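What the money went on: a chat with the buyer at Letum

I'd put off this interview twice, so I was a bit sheepish when I finally rang the woman who does the equipment buying at Letum. She'd asked me not to use her name (she says suppliers ring her enough as it is) and then talked for most of an hour, which suited me fine.

Letum packs dry goods, and last year it decided to put in an automated palletising line. The robot itself came from Ernora and the conveyors from Kuroda. I asked how she'd started on the budget and she laughed.

"With the wrong number! I had the price of the robot and I thought I had the price of the job. I'd left 30 per cent on top for everything else and felt ever so grown up about it."

Everything else, as she tells it, means guarding, floor fixings, cabling, training, spares and the electrical cabinets. She went through three versions of the spreadsheet before the board saw one, and the version they signed in November had 26 lines on it. The first had six.

I wanted to know what she'd cut, given the chance to do it over. Not much, she said, though she'd have haggled harder on delivery. There was a crane hire charge of £2,434 that she still brings up, and brought up again while I was trying to ask about something else.

"One morning's lift. I'd assumed it was in the Kuroda price. I'd read the quote, I just hadn't read the exclusions, and they were on the last page in grey."

We got on to second-hand kit, which I'm always keen on (readers will know about my lathe). She looked at a used line and went off it when she found she couldn't get proper drawings for the controls. Ovard, the firm doing the electrical work, told her they'd want to strip it and start again, and by then the saving had gone.

The controls are where she has got stricter. She asks for the labels, the drawings and the spare parts list to be priced on separate lines, and she wants to know the language of each before she orders. 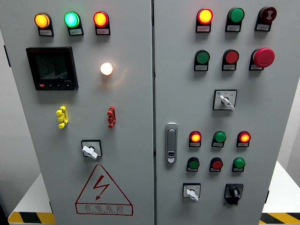 Control cabinets, with the power meter on the left-hand door.

"People budget for the arm because the arm's the bit that moves," she said. "Then you get to the cabinets and every lamp and switch is something a fitter has to understand at two in the morning. So I go and ask the fitters now, before I sign."

Her other rule is to keep 2 of any part with a long lead time, and to buy them with the machine, while the supplier still wants the order. The finance side grumbled about stock sitting on a shelf. She let them grumble.

And next year? More conveyor, probably, and a second robot if the volumes hold up. She's already got a spreadsheet going, and crane hire is on line one.

25 December 2022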